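Fleltham Allotment and Garden Association
Minutes of the Spring General Meeting
Mar 23, 2025, Griffiths Hall, main room

Present: Mererid Maddocks (chair), Tegwen Gape (secretary), Heledd Gwynne (plots and waiting list), Mbali Fourie (water and paths), Efa Owen (accounts), and members as per the sign-in sheet.

The meeting opened at 7 p.m. Minutes of the previous meeting were read and accepted with one correction: the compost delivery was paid for by check, not in cash.
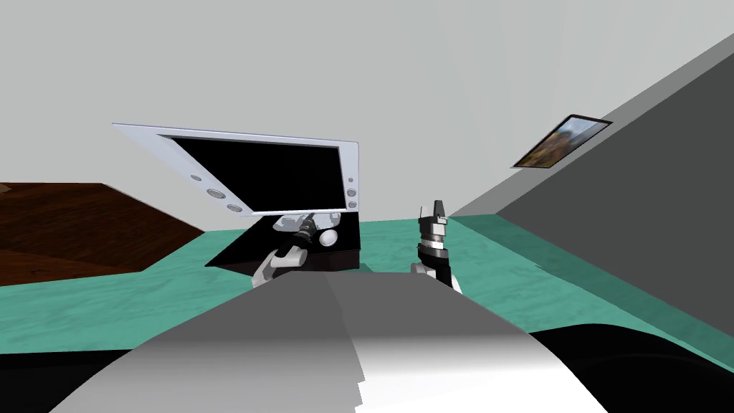
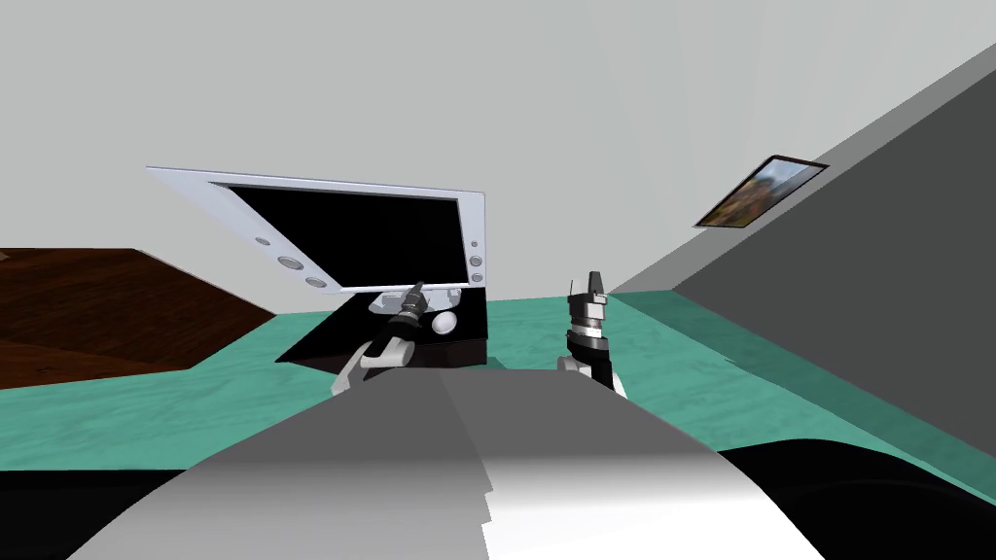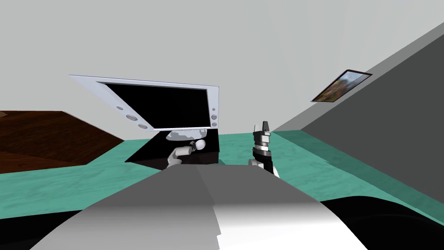

Monitor, black screen.

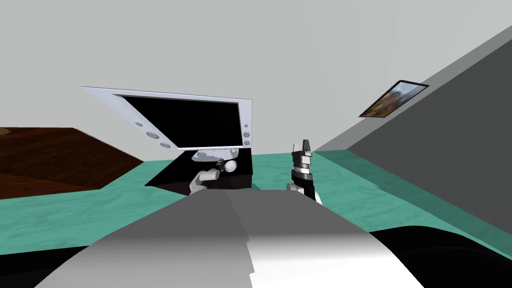 1. Matters arising

The lock on the north gate has been replaced. Keys for the old lock no longer work and should be handed back to Tegwen so the deposit can be returned. Members with plots along the Flurkville Road side asked if they could have a second key for a family member. Agreed, on payment of a second deposit.

The broken cold frame left behind plot 17 has been taken away. Heledd had written to the former plot holder and received no answer.

2. Water

Mbali reported that the supply will be turned back on in the first week of April, provided there is no hard frost forecast. Two standpipes leaked when they were tested, the one by the shed and the one at the bottom of the middle path. The shed standpipe needs only a washer. The other has a split in the pipe below ground and will have to be dug out. Mbali has a quote of $400 for the work, including parts and filling in the trench.

A member asked whether the bottom standpipe was needed at all, given that there is another at the corner. Several plot holders on that path said it was, and that carrying cans from the corner in July was hard on anyone with a bad back. Mererid put the quote to a vote. Carried, with two against.

Mbali reminded members that hoses may be used for filling barrels only and must not be left running unattended. Last summer one was left on overnight and the path by the bean rows was soft for a week. She would like every plot to have at least one barrel with a lid. The hardware store in town has offered a lower price if the association puts in a single order. Names to Mbali before the water goes on.

3. Plots and waiting list

Heledd reported that all the full plots are taken and one half plot is free. It has been offered to the next name on the list. The plot has couch grass along the back edge and the new tenant will be told so before signing.

There was a long discussion about plots that are rented but not worked. The rules say that a plot must be under cultivation by the end of May, but do not say what that means. One member felt that a plot covered with cardboard and mulch for a season should count. Another said his neighbor's cardboard had blown across three plots over the winter and that he had picked it out of his raspberries himself. Heledd's suggestion was that covering a plot should be allowed for one season if the cover is weighted down and she has been told in advance. This was agreed without a vote. Tegwen will write it into the rules sheet.

The request from plot 9 to put up a second shed was turned down. The rules allow one shed per plot and the path there is already narrow. The plot holder may put in a storage bench up to knee height.

4. Accounts

Efa presented the accounts for the winter. The main costs were insurance, the new lock and hedge cutting. Income was rents and the seed swap, which brought in $141 from the refreshment table and donations. Efa thanked those who baked. Four rents are still unpaid and reminders have been sent.

Efa asked that members paying by bank transfer put their plot number in the reference line. She spent most of an evening in February trying to match a payment marked only "garden."

Rents to stay the same for this year. Efa warned that they may have to go up next year if the insurance rises again — the company has already hinted that it will.

5. Hedge and boundary

The hedge on the east side has been cut and will not be touched again until the nesting season is over. Members are asked not to trim it themselves, even where it leans over a plot. Brambles coming through the fence from the sports ground belong to Trisport, and Mererid has spoken to their grounds manager. He has agreed to cut them back on his side. Members may cut what comes through on ours.

6. Bonfires

Two complaints came in from houses on the lane about smoke in the afternoon. The rule remains that fires may be lit only after dusk, only for diseased material and dry prunings, and never with painted wood. Tegwen will put a fresh copy of the rule on the notice board. The old one has faded.

7. Plant sale

The plant sale will be held in the same place as last year, by the main gate. Efa will look after the money and Heledd will collect plants the evening before. Tomatoes, squash and bedding plants sell best. Please label everything with the variety name, and do not bring mint unless it is in a pot. Tables are needed. Anyone who can lend a folding table should tell Tegwen.

8. Any other business

A member asked about slug control. Opinions differed on beer traps. Mbali can order nematodes in bulk if enough people want them.

A blue-handled fork was found on the middle path and is in the shed.

The manure delivery will be tipped by the main gate as before. Please take from the front of the heap and leave room for cars to turn.

The meeting closed at 8:40 p.m.

Minutes taken by Tegwen Gape. Corrections to her before the next meeting, please.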